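The slow boil: Elba Jara on soup, silence and other people's leftovers

Elba Jara arrives with her own spoon. It comes out of her coat pocket wrapped in a tea towel, and she lays it beside her coffee as if the cafe might try to take it off her. She has tasted soup for money, in one form or another, for most of her working life, and she says she has never liked anyone else's spoons.

"Too deep," she says. "You get a mouthful of hot and no flavour. People blame the cook."

Jara runs Claramo, a lunch counter with 12 stools and one thing on the menu. The thing changes every day and is always soup. She opened it in October, against the advice of her accountant, her sister and the man who sold her the stools. Before that she spent years writing recipes for a packet-mix company called Jarkwood, whose minestrone she still refers to as "the incident".

Her new book, which she insists on calling a pamphlet although it runs to 133 pages, is about cooking soup at home for people who already believe they can. I was one of those people. By the end of the first chapter I had thrown out a jar of dried basil that had moved house with me twice.

"Good," she says, when I confess this. "What colour was it?"

Grey, I tell her.

"It's always grey. People keep it for the jar."

The book's main complaint is hurry. Jara believes most home soup is finished long before it is ready, and that the cause is usually an empty stomach standing too close to the stove. Her solution is to eat a piece of toast first. There is a whole page on the toast. My favourite chapter, though, is the one on lids, in which she takes on her old teacher, Estela Carrasco, who held that a lid should be either fully on or in the cupboard.

"Estela was a wonderful cook and wrong about that her entire life," Jara says. "We argued about it at her seventieth. There was cake, and we were in the kitchen arguing about lids."
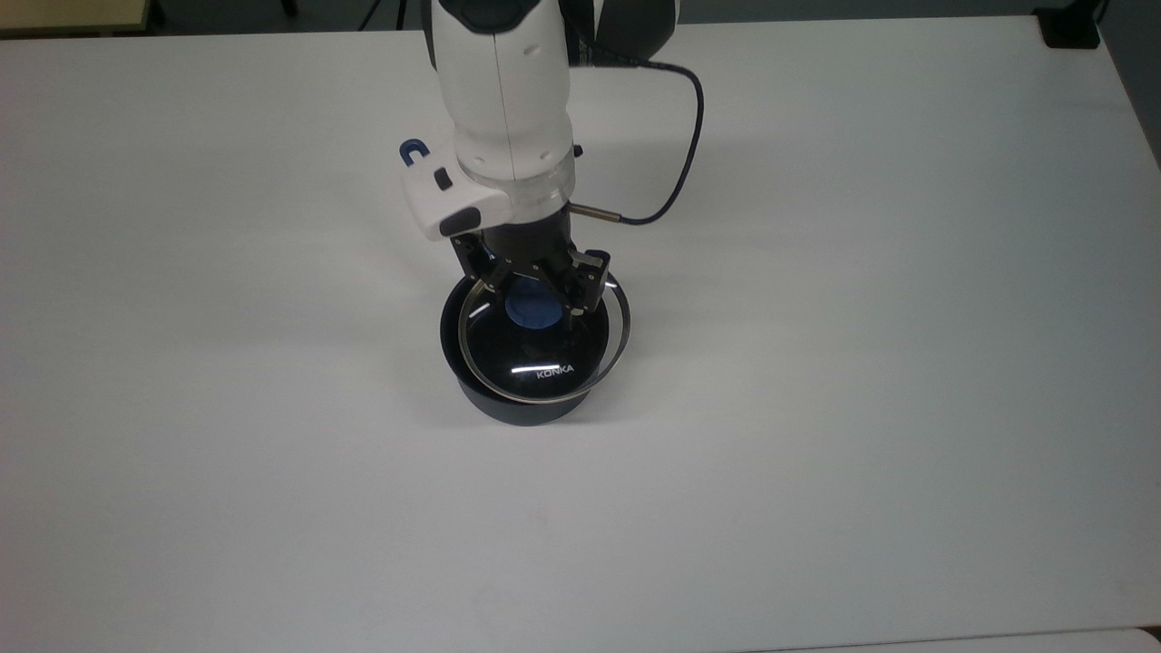 So when should the lid be on?

"On while you're bringing it up, half off while it simmers, and right off for the last bit if it's thin. If it's thick enough and you're happy with it, put the lid back on, turn off the heat and go and find your bowls."

She delivers this in the tone of someone reading out a parking fine. I ask whether there are exceptions, and she thinks about it for long enough that I finish my coffee.

"Peas," she says eventually. "Watch peas. Split peas with the lid on will climb out and go all over the stove, and you'll be scraping it off with a butter knife until Christmas."

She grew up in a household where soup was what happened to everything else. Her grandmother kept a pot going through the winter and added to it according to a system she declined to explain. Jara remembers the end of a roast going in, and the rind from a cheese, and on one occasion a quantity of cold macaroni that the family still doesn't discuss. Nobody in the house was allowed to ask what kind of soup it was.

"You asked if it was ready. That was the only question. If you asked what was in it, you were volunteering to wash up."

This may explain her soft spot for leftovers, which take up a third of the pamphlet. She is firm that a leftover must be good to begin with. Bad stew makes bad soup with more of it. She is equally firm about potatoes, which she says will forgive nearly anything except the freezer, and about roast pumpkin, which she considers overexposed.

"Every cafe in the country has a pumpkin soup, and every one has a swirl on it. I don't know what the swirl is for. I think it's so you know they've finished."

Claramo has served pumpkin soup once. It sold out before 1 pm, which annoyed her, and she hasn't made it again.

The counter has its regulars, some of whom she approves of. Uriel Quezada comes in at half past eleven, before the soup is officially on, and has been told about this. Rania Tannous, who has the fabric shop next door, brings her own bowl and once sent back a barley broth for being "a bit pleased with itself". Jara took it off the menu for a month and admits she has since fixed it.

"It had too much thyme in it. She was right. I told her it was a supplier problem."

Oanh Phan works the counter with her and is responsible for the bread, along with what Jara describes as customer relations. When I visit the next morning to see the soup being made, Phan gives me an apron and a bag of onions without asking who I am. I have sliced 8 of them before anyone mentions lunch.

"She puts everyone on onions," Phan says. "The bloke who came about the fridge did onions."

Onions are the other great subject of the book. Jara wants them cooked on a low flame for longer than seems reasonable, with salt at the start and no sugar at any point. She claims that when a recipe promises soft, golden onions in five minutes, the writer has either never cooked an onion or was being paid by the word and ran out. She would know, having written several of those recipes herself.

"At Jarkwood we had to fit it on the back of the packet," she says. "You can't fit forty minutes on the back of a packet. Well, you can. It's two words. They didn't want the two words." 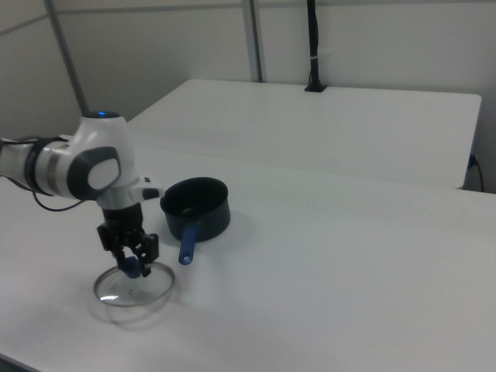 By ten o'clock the onions have gone down to almost nothing and I have been promoted to celery. Jara moves between the stove and the bench with her spoon in her apron pocket, tasting and saying very little. She doesn't play music while she cooks. She says you can hear when a soup needs turning down, and that people who cook with the radio on have only themselves to thank for the bottom of the pan.

I ask what she is listening for.

"Talking," she says. "It should mutter. If it's talking, turn it down."

Today's soup is white bean with silverbeet and lemon. The beans were soaked overnight, a step she regards as beyond debate, though she keeps tins at home and sees no shame in them. Stock is another matter. She makes hers in batches big enough to need two people to move, and writes the contents on masking tape in handwriting that only Phan can read. Stock cubes are allowed in the pamphlet, in a footnote, in the smallest type the printer would agree to.

The money side of it she discusses less happily. A bowl with bread costs less than a sandwich up the road, and roughly 50 bowls is a good day. On a hot one she might sell half that and eat the difference. She has been told to add salads. She has been told, by a consultant from a firm called Flandska, that what she really has is a broth concept.

"I said, what does the concept cost? He said it would be a journey. I gave him some soup and he went away."

Did he like it?

"He asked if it came with a swirl."

The lemon goes in last, off the heat, and she makes me taste it before and after. Before, it is a pleasant bean soup. After, I would quite like to take the pot home. She watches my face through all this and seems satisfied, then points out that I'm using one of the cafe spoons and hands me a proper one.

Uriel Quezada is at the door. It is twenty-eight minutes past eleven.

"He can wait," says Jara, and gets him a bowl.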